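Fruit Table FAQ

Last updated 7 August 2026

We get lovely messages about the Maddocks fruit table, and a lot of them ask the same things, so we've gathered the answers on one page. If yours is missing, drop us a line through the contact form and we'll add it!

What is the fruit table?

It's a shared table of mixed fruit, laid out in the afternoon for anyone in the building to help themselves. It began in the Wirnow kitchen and now runs at Maddocks and Fikberg too. You come in, take what you fancy and stay for a chat if you've got time.

How much does it cost?

A bag to take home is 80p. Fruit eaten at the table is free, and so is tea.

Do you always have the same fruit?

Goodness, no, and that's the fun of it. We buy whatever looks good at Skoltness market. Plums are at their best in July and August, tangerines come and go, and if there are longans we always grab a bag. Mangoes depend on the price.

What on earth is a longan?

A small round fruit with a thin brown shell, related to the lychee. Crack the shell with your thumbnail, peel it off and you'll find clear, juicy flesh around a dark, shiny stone. Don't eat the stone. The taste is sweet and a bit musky, and we're mad about them.

Why mix everything together instead of using separate bowls?

People try more! When plums had their own bowl, the plum lovers went straight to it and never looked at anything else.
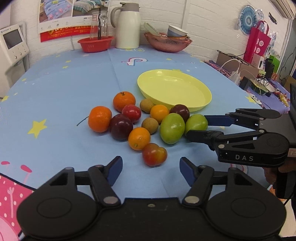 Choosing is the best bit, and there's no queue or order to it. Start with whatever catches your eye and go from there. We like a spread with big and small pieces side by side, so a large orange tangerine might sit near a tiny citrus the size of a kumquat, with dark plums and a big green fruit further along. The yellow plate is for you to fill, so pile on a few different things and take it back to your seat. The starry tablecloth wipes down easily, so don't fret about drips.

How do I know if a plum is ripe?

Press very gently near the stem end. A little give means it's ready. Colour won't help you much, as some kinds are nearly black long before they're sweet. Hard ones will come round in a paper bag on the worktop in 2 days or so, sometimes longer if the kitchen is cool.

Can I eat the peel on the little citrus?

If it's a kumquat, yes, and please do! The peel is the sweet part and the inside is sharp. Roll it between your fingers first, then eat it whole and spit out any pips. With tangerines, peel as normal and save the skins for the compost tub.

Should tomatoes be on a fruit table?

This one starts arguments. We say yes. A ripe tomato with a pinch of salt is a perfectly good afternoon snack, and they're always welcome here.

Is the fruit washed?

Yes, everything gets a rinse under the cold tap and is dried with a clean tea towel before it goes out. Give anything you take home another rinse before you eat it.

May I bring fruit from my own garden?

Please do! Pop it on the side with a note saying what it is. Windfalls are fine if they aren't badly bruised. We can't take anything cut up or already peeled.

How many people can come?

The Maddocks room holds 40. Fikberg is smaller, so if you're bringing a group there, let us know beforehand.

What happens to the leftovers?

Soft plums and tired tangerines go into a pan with sugar for jam. Tomatoes become soup. Anything past that goes to the compost heap behind Fikberg.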